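**Taking in a 1940s wool coat at the shoulders, is it worth it?**

posted by Heikki Hyvönen, 9/23/19

Hi all, I picked up a gorgeous charcoal swing coat at a church sale, label says Yurchenko, and I'm guessing late 40s from the shape of the collar. It fits everywhere except the shoulders, which are a good 5 cm too wide on me. The pads are original and gone lumpy. Do I swap them for something smaller, or get the whole sleeve reset? The tailor near me quoted $131 and I only paid $7 for the coat, so I'm dithering! I'd wear it to swing nights over winter, so it has to let me lift my arms.

**Vsevolod Dmytriv**

Ooh, lucky you. Try the pads first. Unpick the lining at the armhole (just the top bit, maybe a hand's width), take the old pads out and put the coat on without them. Half the time the shoulder drops and you can live with it. Keep the old pads in a labelled bag, collectors like to see them. If it still hangs off you then yes, reset the sleeve, and $131 is fair for a lined coat with that much wool in it. I paid more than that for a Holonar jacket and the colour of the thread didn't even match.

Ask them to leave the extra seam allowance inside so it can be let out again. And don't let anybody steam the collar flat!!

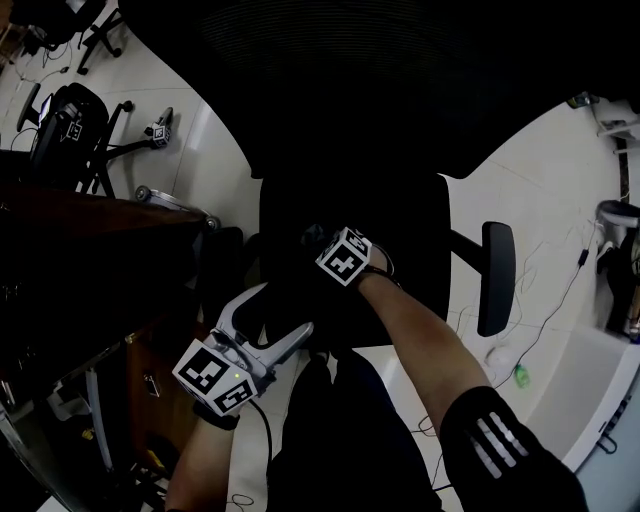
*Black office chair, mesh back.*

**swingcoat702**

just wear a chunky jumper under it, mine is huge and I've danced in it for years. a few moth holes but who's looking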